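COMMUNIQUÉ DE PRESSE
Pour diffusion immédiate, 28 juin 2024

Deux bras, un feutre et un atelier partagé : Brurnari ouvre ses portes

Bonjour à toutes et à tous ! Je m'appelle Eluned Probert, je bricole depuis trop longtemps à l'atelier partagé Fandthorpe, et j'ai le grand plaisir (et un peu le trac, je l'avoue) de vous présenter Brurnari, notre projet de robot à deux bras monté de A à Z sur nos établis.

L'idée de départ tenait sur un coin de nappe : tenir un feutre, tracer un trait sur un tableau blanc, recommencer. Sur le papier, un après-midi. Dans la vraie vie, 223 heures de montage, de câblage et de réglages, souvent le soir, pour une facture de 1 063 euros hors bras d'occasion. Le plus pénible, c'est le serrage ! Trop fort, le feutre dérape ; trop doux, il pivote dès que la pointe touche la surface. On a refait le programme de fermeture trois fois, et je ne jure pas que ce soit la dernière.

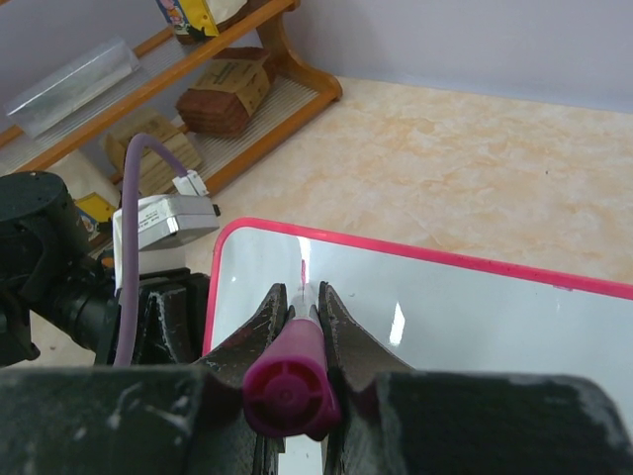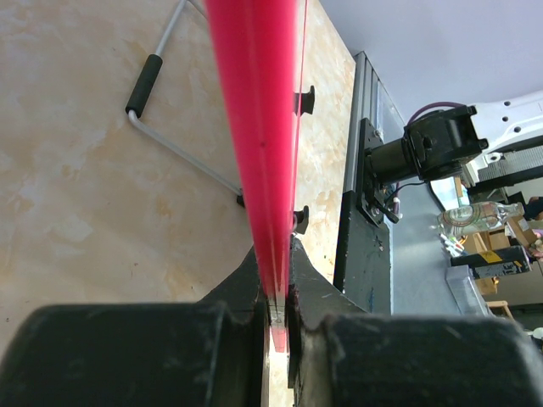

Les pinces de Brurnari à l'ouvrage : le feutre magenta sur le tableau blanc, et une longue barre plastique rose-rouge.

Côté logiciel, on s'appuie sur Vindadine, le petit programme maison qui enregistre les gestes et les rejoue. Il plante encore quand on lui demande deux mouvements trop rapprochés, mais il s'installe en quelques minutes sur un vieux portable et c'était notre seule vraie exigence. La version qu'on publie aujourd'hui est libre, avec les plans des supports et la liste des pièces (les vis comprises, on nous l'a assez réclamée).

Et la suite ? En août, on lance des soirées de montage à Fandthorpe, limitées à 40 places pour tout le mois, sans niveau requis. Venez avec un tournevis si vous en avez un, sinon on en prête. On y parlera aussi de Wogan, la prochaine pince, que je voudrais plus fine et surtout plus facile à démonter, parce que changer un doigt aujourd'hui me prend une soirée entière et pas mal de gros mots.

Journalistes, profs, curieux : passez nous voir, je fais la démo moi-même et le café est correct.

Contact presse : Eluned Probert, atelier Fandthorpe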